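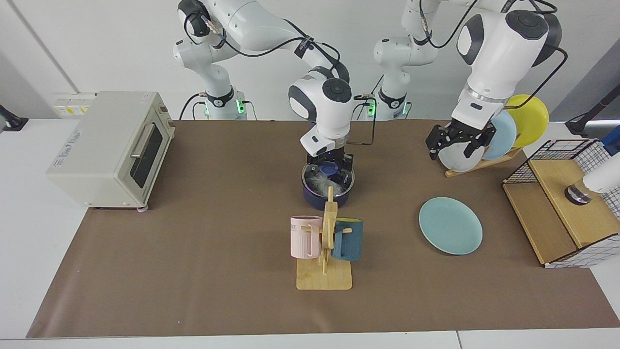
Pultness Bean Times

README for version 3

Pultness Bean Times is a table of soaking and simmering times for dried beans, peas and lentils, all cooked on ordinary home stoves. It has 267 rows, one row per pot, and I love every one of them (even the row where the chickpeas went so soft they became soup by accident and we ate it anyway!). If you cook beans from dry you already know that the time on the bag can be wildly off, and this table is my attempt to collect what happens in real kitchens.

It started in Pultness as a page taped inside a cupboard door. Friends copied it, then sent me their own times, then the page got a second page. Moving it into a spreadsheet was the best thing I did all winter, and now it's here for anybody who wants it.

What's in the folder

beans.csv has the main table.
sources.csv says where each batch of beans was bought and, when we know it, the harvest year.
notes.txt is the long, rambling one, with flavor notes and things to serve on the side. Read it hungry.

Columns in beans.csv

bean: the everyday name, lowercase. Black-eyed peas are filed under "black-eyed pea" and nowhere else.
batch: matches a line in sources.csv.
dry_g: dry weight in grams. Nearly every pot is 200, a nice amount for supper plus lunch the next day.
soak_h: hours of soaking, 0 if none.
salt: "soak", "start", "end" or "none".
simmer_min: minutes from the first simmer until the beans were done.
lid: "on", "off" or "tilted".
texture: "firm", "creamy" or "falling apart".
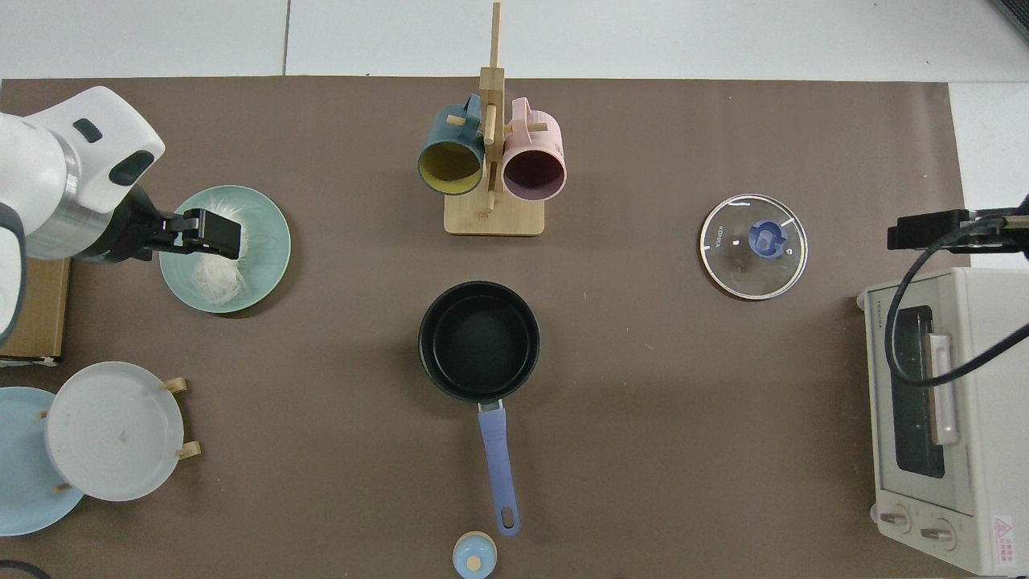
How the pots were cooked

Everybody follows the same short routine so that the rows can be compared.

Weigh the beans, pick out any stones, rinse. Soak in plenty of cold water or skip the soak, and write down which. Drain, cover with fresh water by two finger widths, bring to a boil and let it go hard for ten minutes. Then drop to a simmer and start the timer. Taste five beans from different parts of the pot. When all five are tender through the middle, the pot is done and you stop the timer.

Please keep that hard boil in, especially for red kidney beans. Undercooked ones can make you properly sick, and a slow cooker on low may never get hot enough to fix that. Slow cooker pots aren't in the table at all for now.

I'm so pleased with how the salt column turned out. I grew up hearing that salt in the water keeps beans tough, and I believed it for years. In our rows the salted soaks came out creamy again and again, with fewer split skins, and they taste so much better all the way through.
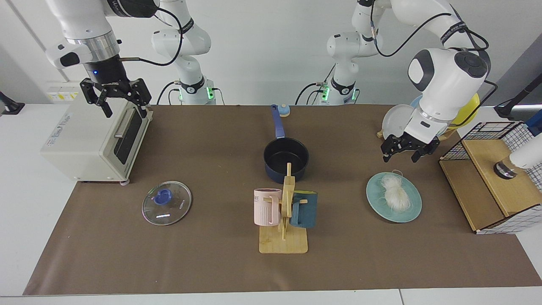 The same goes for old beans. Davance, the little grocery that supplied most of our batches, let me have a sack of borlotti from the back of the storeroom, and those pots needed a good hour more than the fresh crop. They were still delicious with sage and a lot of garlic. If a row looks far too slow to you, check sources.csv before you decide it's a typo.

Known gaps

Hard water is the big one. Pultness water leaves white crust on every kettle, and 95 of the rows come from Trorevton, where the water is very soft. There's no column for it yet, so use the batch prefix (P or T) as a stand-in. Fava beans are thin on the ground. Pressure cooker times are missing too, though I'd be thrilled to add them as a separate file.

Texture is a matter of taste. My "creamy" may be your "falling apart".
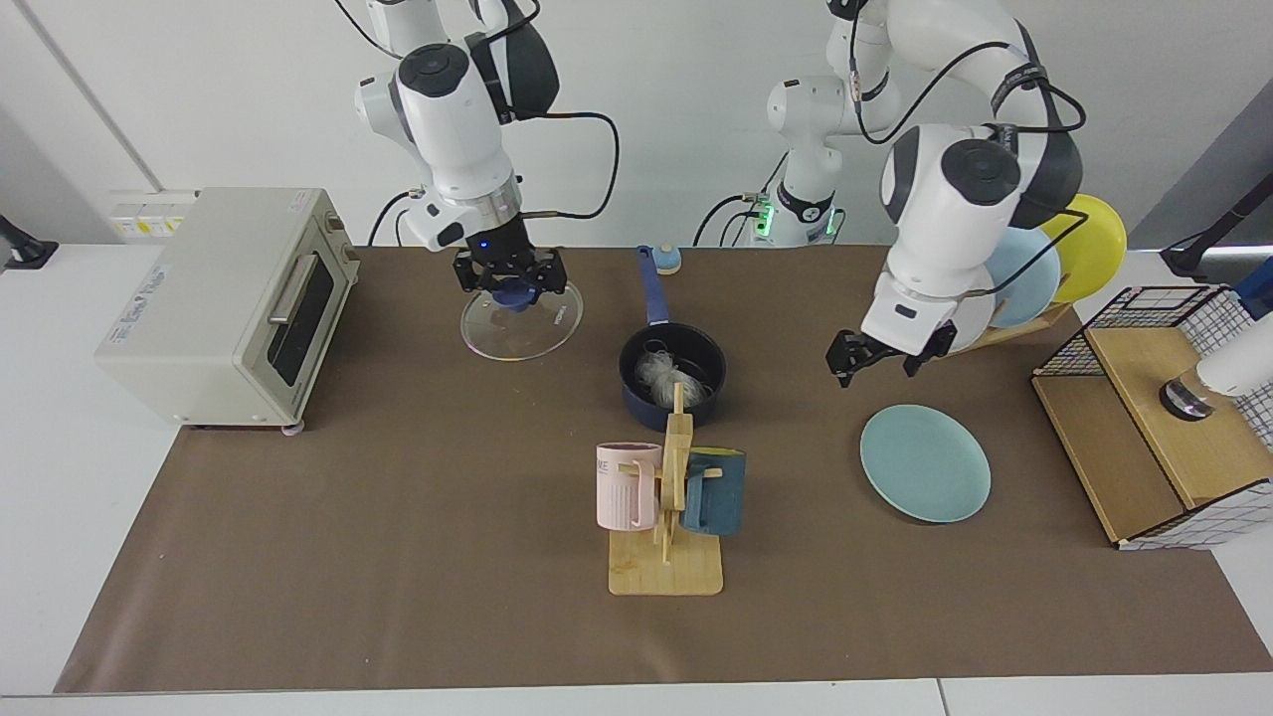 One user in Trorevton wrote to say that the lid column ought to be split in two, one for the hard boil and one for the simmer, as hardly anyone keeps the lid on while the pot is foaming. I think that's right, and it'll be in the next version. Until then, "lid" means the simmer only.

Adding your own pots

Yes please! Copy a row from beans.csv, change everything that needs changing, and send it with a line for sources.csv. Leave a cell blank if you forgot to write it down. A blank is fine, and a guess is harder to clean up later. Failed pots are welcome.

Use and credit

Use the table for anything you like, including printing it and taping it inside a cupboard. Credit it as Pultness Bean Times. The borlotti stew in notes.txt is adapted from the Maddocks supper club handout and should keep that credit as well.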